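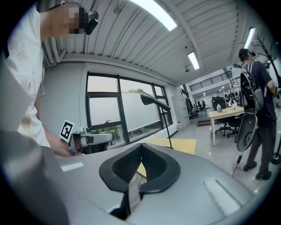

4.3 Vergleichsmessung mit zwei handgeführten Greifern

Der Abschnitt gilt für Doter-Handgreifer ab Firmware 2,9 mit V-förmigen Fingerauflagen. Beide Geräte müssen vor Beginn gemäß Abschnitt 4.2 kalibriert sein.

1. Handgreifer A und B einschalten und mit dem Aufzeichnungsrechner verbinden. Statusanzeige in Rirance abwarten.
2. Finger vollständig öffnen, Nullpunkt setzen, Finger vollständig schließen, Endwert übernehmen.
3. Fingerauflagen auf Sitz und Verschmutzung prüfen. Die strukturierten Innenflächen müssen einander zugewandt sein.
4. Leitungen zwischen den Fingern so führen, dass sie beim Schließen nicht gequetscht werden.
5. Markerplatte auf der Oberseite festziehen. Der weiße Rand des Markers darf nicht verdeckt sein.
6. Greifer B in das Sichtfeld der Kamera von Greifer A halten. Die Marker-ID muss in der Liste erscheinen.
7. Aufzeichnung starten und den Prüfkörper mit jedem Greifer 9-mal aufnehmen und ablegen.
8. Aufzeichnung stoppen und Datensatz unter dem Gerätenamen speichern.

Hinweis: Schräg gehaltene Marker werden erkannt, solange alle vier Ecken sichtbar sind. Starkes Gegenlicht durch Fenster verringert die Erkennungsrate. Gegebenenfalls Rollo schließen oder Arbeitsplatz drehen.

Hinweis: Eine Sitzung ist auf 600 Sekunden begrenzt. Danach wird automatisch eine neue Datei angelegt.

VORSICHT: Quetschgefahr. Nicht zwischen die Finger greifen, solange der Greifer betätigt wird.

VORSICHT: Herabhängende Kabel vor dem Umhergehen am Körper sichern.

Fehlermeldung E-14: Marker verloren. Schritte 5 und 6 wiederholen.

Bearbeitung: Driss El Sherbiny
Weiter mit 4.4 Auswertung der Greifdaten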